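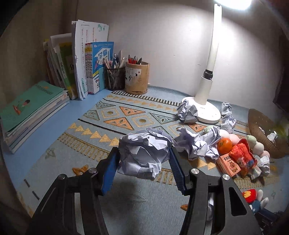 Figure 5. Hand-held gripper closed on crumpled paper during a desk-clearing task.

Section 13. Working at the Desk: Rules for Recorded Tasks

13.1 Purpose

This section sets out the rules for using the Cukau hand-held gripper on desks and small tables in occupied homes. It applies to all operators recording under the Haven program. Section 12 (Fitting and Checking the Gripper) must be completed before any step below is carried out.

Revision date: August 19, 2020. Earlier printings of this section are withdrawn.

13.2 Before the Session

1. Obtain the resident's consent for the room and for the objects on the desk. Consent for one room does not extend to another.

2. Ask the resident which papers may be treated as trash. Crumpled paper must not be assumed to be trash.

3. Remove or turn over anything that shows a name, an address, an account number or a school record. Book covers and printed spines may stay in view.

4. Leave other household objects where they are. Books, pen holders, toys and fruit are part of the normal setting, and the desk must not be tidied in advance.

5. Inspect both blue pads. Replace a pad that is torn, lifting at a corner or worn smooth where it should be ridged.

6. Check that the bolts at the pivot points are tight. Do not use thread adhesive on these bolts.

7. Open and close the jaws 20 times without a load. If the movement catches, set the gripper aside and use form 777 to report it.

CAUTION: Keep fingers clear of the arms while the jaws are moving. The space between the plates closes along with the jaws.

13.3 Picking Up Crumpled Paper

1. Start with the jaws fully open and the gripper held above the desk.

2. Approach one piece of paper at a time. Where two pieces touch, take the nearer one first.

3. Close the jaws until the paper is held on both sides. Stop when it no longer shifts between the pads. Large pieces will bulge past the jaws, and this is acceptable.

4. Lift straight up before moving sideways. On a woven cloth, a sideways pull can drag the cloth and everything standing on it.

5. Carry the paper to the agreed container and hold still for a moment before opening the jaws.

6. If the paper falls, pick it up with the gripper from where it landed. Do not use the free hand. Do not stop the recording.

NOTE: A dropped piece is not an error and must not be deleted from the session. Mark the drop in the log under "Retry."

NOTE: A large, loosely crumpled sheet may need a wider opening than a tight ball. Practice with both kinds before the first recorded task.

13.4 Lamps and Other Powered Items

1. A desk lamp may remain on if it is part of the resident's usual lighting. Its brightness must stay the same from the start of a task to the end.

2. Do not touch a lamp head, stem or adjustment knob with the gripper.

3. Paper lying against a lamp base may be picked up only when the base stands flat and the jaws can reach the paper without pushing the lamp.

WARNING: Never set paper down on or against a lamp head. Lamp heads can become hot enough to damage paper and pads.

13.5 Sharp and Fragile Items

Scissors and other sharp tools must stay in their holder for the whole session. Soft toys and fruit may be handled only when the task sheet lists them. Use the lightest grip that will hold the item. Items of personal value to the resident are excluded even when they appear on the task sheet.

13.6 After the Session

1. Return every object to its place, including any book or cloth that has moved.

2. Ask the resident to look through the collected paper before it is thrown away.

3. Wipe the pads with a dry, lint-free cloth. Solvents shorten the life of the pad surface.

4. Upload the recording and the log to Rerar before leaving the site. Where there is no connection, upload at the end of the same working day.

5. Store the gripper with the jaws open in the Sabatier case.

For incident reporting, see Section 14.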